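Part-time help wanted at Kollora Alterations and Mending

Hi, I'm Tsehay, and I run a small mending shop over on Gilton Street. We hem, patch, take in, let out and rescue all kinds of clothes, and I could really use another pair of hands!
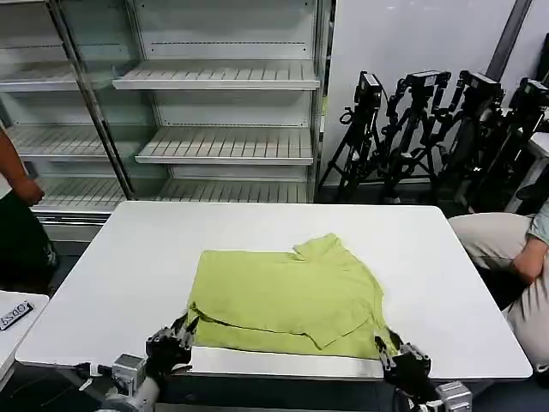
I'm looking for somebody for 30 hours a week, starting in August 2019. You'd be greeting customers, writing up tickets, doing simple hems and buttons, and pressing things before pickup (I'm picky about collars, sorry). If you've sewn for yourself or your family, that counts as experience with me. Yabsira Belay does our zippers and formal wear and will train you for the first 3 weeks, paid.
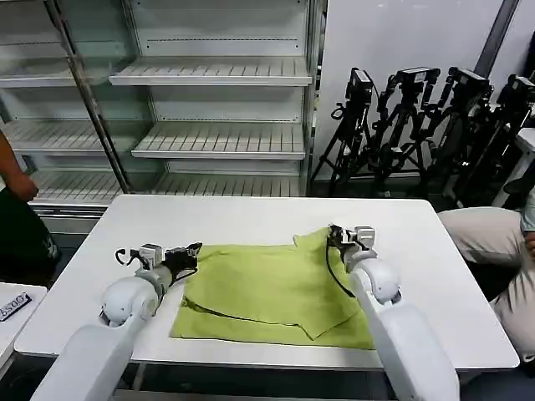
Pay is hourly and we can talk about it when you come in. We close at 6, and February is slow, so that's a good month for time off. You'll be on your feet a lot, and prom season gets pretty wild!

To apply, stop by the shop with a résumé and one thing you've mended yourself. Ask for me or Yabsira.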